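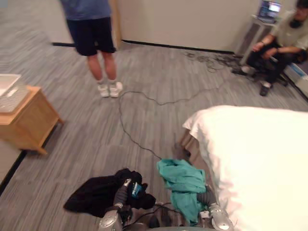 About the Waltar Robotics Club

We are the after-school robotics club of Mundmont, and we've been teaching a robot to do housework for long enough now that people at the grocery store ask us how the laundry is going. (It's going fine, thank you!) The club is open to any student in the upper grades, whether or not you have ever held a screwdriver, and a good many of our members came to us from the art room, the track team and the school band.

The club started with 9 students and a line-following car that didn't always follow the line. These days there are 137 names on our mailing list, counting the graduates who still write in with opinions, and we're glad to have every one of them.

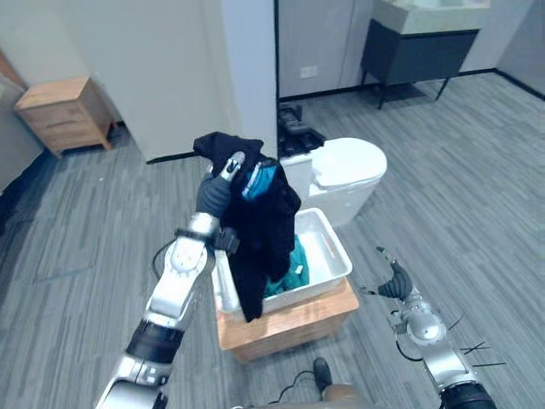 Written by the Waltar student web team

Our big project is called Millow. Its job is picking up clothes and getting them into a basin, and if that sounds easy, we invite you to come and try it through a pair of robot hands! Cloth folds, slides and hides its own edges, and a shirt never lands the same way twice. Members take turns working with the arms, watching the laptop and writing up the log, and everybody gets a go at each of those before the term is out.

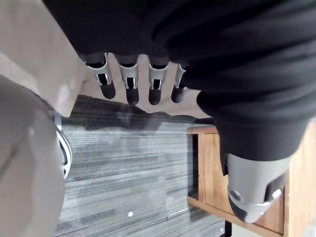
Fingers are a subject we could talk about all evening, and sometimes we do. The hand group looks after the joints and the cables, and they keep a notebook of every grip they've tried, now 186 pages long and full of crossings-out. New members are asked to read it before their first turn – or at least the funny parts.

In the spring we take our work to the Ticona Home Robot Challenge, where school teams are given a room and a list of chores. We love going, partly for the contest and partly for the long bus ride home.

We meet on Wednesday after the last bell. Come by, stay as long as you like, and wear shoes you can kneel down in.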